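Takeout-packing cell in Wallport gets a new service routine, but the hard part is still the bag

Adon has changed the way it looks after its takeout-packing cell in Wallport, and the company would like everyone to know that the thing now runs with less fuss. Maybe so. What the new routine mostly shows is how much human attention goes into two robot arms and a paper bag.

The layout is simple enough. Both arms stand on one aluminum rail along the near edge of the table, so a single reference line serves for the pair. Walls in a pastel plaid close off the other three sides. A purple cable follows each arm up to the wrist, and that cable is the first item on the new service sheet. Under the old routine it was looked at when something stopped. Under the new one it gets a check every morning at 7, before power goes to the joints, with the arm moved by hand through its full reach to see whether the slack catches anywhere.

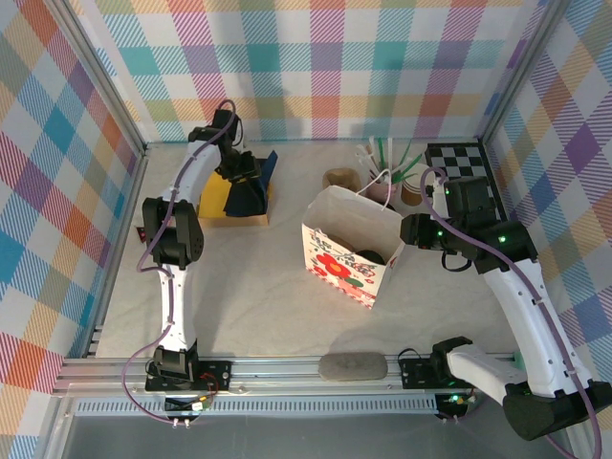

Nathalie Chan said the cable check was overdue and that she would have liked it from the first week. A loop that is too short pulls at the wrist connector, she said, and one that is too long ends up in the packing.

Adon says the cell has gone through more than 2,000 packing attempts since it was installed. It did not say how many of those ended with a bag a customer would accept, and when I asked again on Friday I was told the number was "being reviewed." An attempt is a generous unit. Picking up a straw counts as part of one.

The fingers are the second item on the sheet. The yellow ones, with rectangular pockets in their faces, are meant to give a little when they close on thin paper or a cup lid. Soft fingers wear, and the wear is hard to judge by eye, so the technician now closes them on a gauge block and writes down the gap. Adon's limit is 2 millimeters of play. Past that, the fingers are swapped and the grip point is taught again, a job the company puts at 153 seconds. I watched one swap and it took a good deal longer, most of it spent hunting for the right hex key. 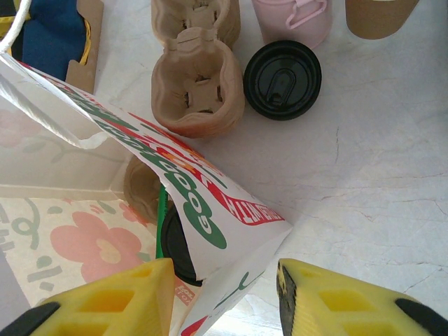

Huguette Tremblay wondered why the fingers are on a gauge at all when the paper is the part that changes. Her point was that a new batch of bags can undo a good calibration overnight, and there is no line on the sheet for that.

She is right about the sheet. It covers cable, fingers, rail bolts, joint temperature and camera lens, in that order. Handles that flop over, flaps that fold back and lids that slide when touched are left to the software. Nurbridge, which wrote the software, promises that it will cope with them better after each update. I have heard that promise in January of more years than I care to list.

The rail bolts deserve a word. With both arms on a single rail, a loose mount on one side can be mistaken for a bad calibration on the other, and Adon admits it chased that kind of fault for days before anyone put a wrench on it. The bolts are now marked with a paint pen after tightening. It is a cheap fix and probably the best idea on the page.

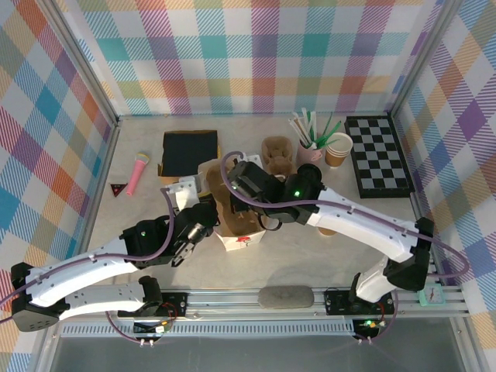 Working both arms over one food box is where the clearances get tight, and the routine is less convincing there. Adon has set a keep-out distance between the two wrists, but it is checked only after a software update. A bumped mount would not trigger it. Ask why and you get a shrug and a mention of the next revision.

Leclerc, a packaging supplier that had talked about ordering a similar cell, has put off its decision until it sees a month of service logs. That seems sensible.
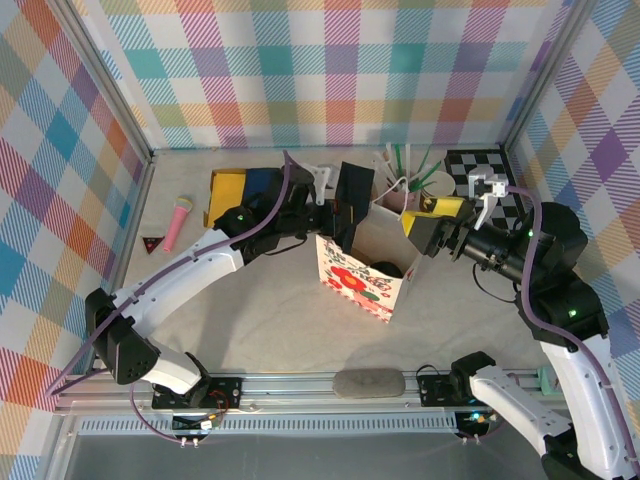 What happens next

Adon plans to keep the morning checks going through the spring and to add a line for mount position. The service logs will go to Leclerc first. The company has not decided whether to publish the success rate with them.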